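About Us

February 8, 2024
By Duangjai Srisuk

Hi! I'm Duangjai, and I run Rudness, a small company that teaches machine learning to people who already have jobs and don't want to quit them. If you landed here from the course page you probably want to know who's going to be talking at you for ten weeks, so I'll start with me and get to the rest of the team as I go.

I came to all this sideways. I studied statistics, hated the job it got me (pricing extended warranties on dishwashers), and spent my evenings fooling around with neural networks on a laptop that got so hot I kept a cookie sheet under it. My first working model sorted my own email into "answer now" and "answer never." It was wrong a lot. I was thrilled anyway, and I bored everyone I knew with it for a month.

A few people from work asked me to show them how I'd done it, so we met in the back of the Coltden public library on Tuesday nights. I wrote the lessons on the bus ride over. Some of those lessons are still in the beginner course, though I've cleaned up the jokes. When the library group got too big for the table we were using, I rented a room above a shoe repair shop on Arrieta Street, bought a whiteboard and a terrible coffee maker, and registered the company. The coffee maker has been replaced twice. The whiteboard is the original and it no longer erases all the way, so new students get a faint look at somebody's old confusion matrix.

There are 6 of us now. Two teach full time with me, two build and grade the projects, and one keeps the enrollment, the billing and the rest of us in order. We all write code every week, including the person who does the billing, who got tired of our spreadsheets and rewrote them as a proper little app over one long weekend.

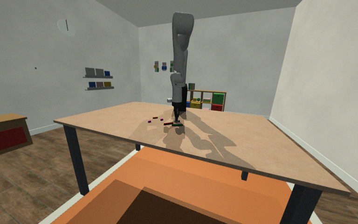
A simulated robot arm with its gripper just above a green block.

What do we teach? Mostly the middle stuff. There are plenty of places to learn what a neural network is, and plenty of papers if you want the newest thing from last week. What I kept wanting when I was starting out was the part in between – how you clean up a messy table of data, how you split it so you aren't fooling yourself, how you tell your boss that 94% accuracy means nothing when 94% of the rows say "no." We spend three whole weeks on that and people grumble through the first one. Then they go back to work and find a leak in some model their team has been trusting for a year, and I get a very excited message at eleven at night. I love those messages. Please keep sending them.

We write our own practice tool too. It's called Jivum, and it runs in your browser, so you don't need a fancy graphics card or an afternoon of fighting with installers. You get a notebook, a dataset and a problem, and when you get stuck you can leave a note on the exact line that's bothering you and one of us will answer it. We answer notes within one business day. I'm pretty stubborn about that one, having once waited nine days on a forum to find out I'd misspelled a column name.

Since the library days we've taught more than 2,000 people. They've included nurses, bank tellers, a couple of high school teachers, a beekeeper, and a surprising number of folks from the county water department (hi, everybody at the water department!). Classes stay small, and we open a new round every spring and every October. The October one fills up first, so get on the list early if that's your season.

Money stuff, as people always ask: the short workshop is $500, materials included, and you can pay in 2 parts if that's easier. We don't have investors. We've had a few polite conversations about it and I always came home feeling like I'd agreed to become a different company. For now the classes pay for the classes.

If you want to see whether we're a good fit, come to an open evening. We do one a month in the Arrieta Street room. Bring a question from your own work if you've got one, even a half-baked one, and we'll dig into it together on the leftover-ghost whiteboard. The stairs are steep and the buzzer sticks, so lean on it.

You can write to me through the contact form. It goes straight to my inbox – and yes, I still use a model to sort my email, but it's a lot better than the first one.

Duangjai

Recent posts
Picking a first dataset you won't get sick of
Why your test score dropped when you fixed the bug
Jivum update: line notes now work on phones
Open evenings at Arrieta Street: what to bring
Do I need calculus? (A long answer)
Notes from the October class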